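We use cookies to keep you signed in and to measure traffic. By continuing to browse you accept our cookie policy. Accept | Manage settings

Hedix Tabletop Challenge

The Hedix Tabletop Challenge is a student robotics competition in which teams program a simulated robot arm to move objects on a table. It is run entirely in software. Teams do not build or buy hardware, and every entry is tested on the same simulated arm with the same two-finger gripper. The contest is open to high school students and first-year college students.

The competition takes its name from Hedix, the simulator it was built on. The simulator began as a class tool written by Fraser Nisbet, a high school engineering teacher who wanted his students to practice arm control without waiting for a turn on the one machine in the shop.

History

Nisbet used early versions of the simulator in an elective course on automation. Students wrote short programs that moved a block from one part of a table to another, and the class kept a shared list of the best scores. After two other schools asked for copies, Nisbet and a former student, Xóchitl Xolalpa, rewrote the software so that it could be run on a central server and scored automatically.

The first open round was held on 25 April 2020. It had a single task and no prizes. Xolalpa ran the scoring server and wrote the first rulebook, which was 2 pages long. A longer round followed in August, with a practice period before it and separate school and college divisions.

Later seasons kept this pattern of a short spring round and a longer summer round. The spring round is meant for new teams and uses simpler tasks. Results from it do not count toward the summer standings.

Format

A team has between two and five members and one adult adviser. The adviser may explain the rules and help with installation but may not write code. Each team submits one program per task. The program receives camera views and joint readings from the simulator and sends back motion commands for the arm and the gripper.

Every submission is run on a fixed set of starting layouts that the teams have not seen. The position of the object changes from one layout to the next, and so does the starting pose of the arm. A layout ends when the object has been placed, when the time limit is reached, or when the arm strikes the table hard enough to trigger a stop. In the largest summer round to date, the server completed 3745 scored runs from 464 registered teams.

Tasks

Tasks are named rather than numbered. Three have been used in most seasons:

Eken – The arm must find a single object on the table, pick it up and hold it above the surface. This is the usual first task for new teams.

Wata – The object must be picked up and set down inside a marked area. Points are lost if it tips over.

Cortés – Several objects must be moved in a given order. Teams are told the order at the start of each run, and a mistake ends the run.

Simulated environment

The table is rendered as a plain surface with even lighting. Nisbet kept the look simple so that the software would run on older school computers, and the later versions did not change it much. Teams may work from an overview camera, from a camera near the gripper, or from both.

The close view is generally considered the harder of the two to use. Much of what it shows may be bare table, and an object near the edge of the view can be only partly visible. Many first-time entries fail because the program closes the gripper before the object is between the fingers. A common fix is a search routine that moves the arm until the whole object is in view and only then starts the approach.

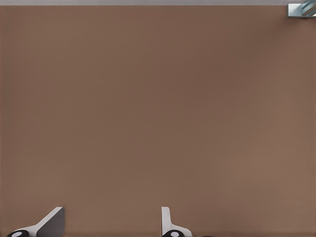

Simulated view over the open gripper, with part of a striped light-blue object in the far right corner of the table.

Scoring

Each layout is worth the same number of points. Most of the points are given for finishing the task and the rest for time. Partial credit is given in Wata and Cortés but not in Eken. Ties are broken by the total distance the gripper traveled, with the shorter path ranked higher. The highest total recorded in the school division is 1256 points.

Teams can download a log of each of their runs after the results are posted. They have one week to file an appeal, and appeals are limited to scoring errors. A failed grasp cannot be appealed unless the log shows a fault in the simulator.

Use in classes

Some schools use the simulator as part of a regular course and do not enter the competition. The practice files include starter code for Eken and a set of short exercises on coordinate frames, gripper control and reading camera data. Xolalpa maintains the exercises. A teacher's guide was added later and covers grading, group work and installation on shared computers.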